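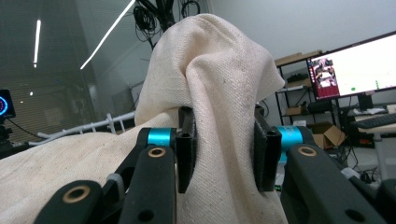 Off-white canvas, mid-pinch.

3 min read

Brusteo has been selling cloth hats from Rirville for 15 years, which is 14 longer than the bank expected. We do bucket hats, mostly. Folding them is the hard part.
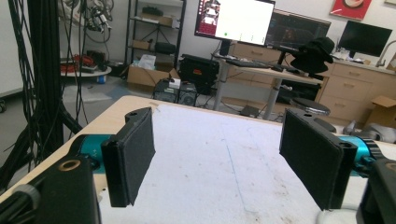 A hat has no corners, so every new starter invents a method and defends it until lunch. The Yeo, our softest, will not stay flat for anyone.
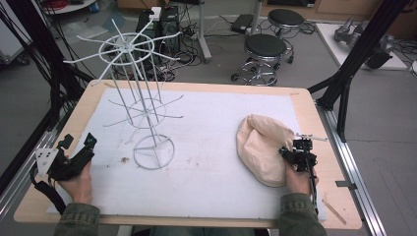

OUR HATS

Crumpled is fine. The rack forgives a lot, and your head does the rest.
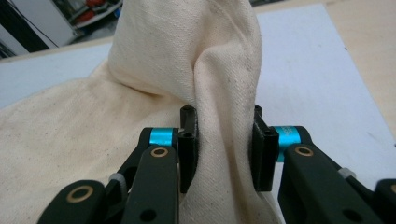

Can I wash one?
Cool water, by hand, then dry it over a bowl.

Comments

Mine went in at 60. It now fits the cat.

Is the Yeo coming back in green?

Ordered in April, still floppy, no complaints.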